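Where the Small Things Land: notes for the Stondgate evening talk
Slide 4 — surfaces near the sofa
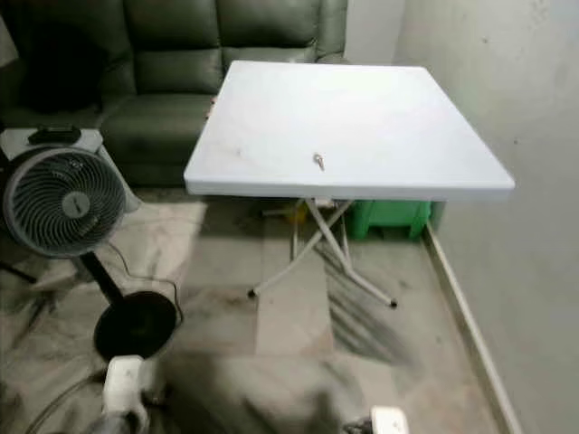 Slide 4. One key on a white folding table, in front of the sofa.

Leave the slide up and wait. Ask who has a key lying out at home right now.

Main point: a clear tabletop collects things. A key goes down first, then the mail, then a receipt. Mention the Skakar survey — 52 homes, and in 11 of them the spare key had no set place.

Folding tables. Easy to move, so people move them, and the key ends up on the sofa or the floor. Smudges and scuffs show up on a white top. Wipe it when you pick the key up.

Underneath. Point to the green plastic container against the wall. Space under a table gets used too. Ask the room what they keep there. Take two or three answers, no more.

What to try: a hook or a small dish, one spot, same spot every day. Give it 9 days before changing anything. Handout has the Droltix hook sizes on the back.

Next slide: hallway shelf. Water break after that if we are past 7:30.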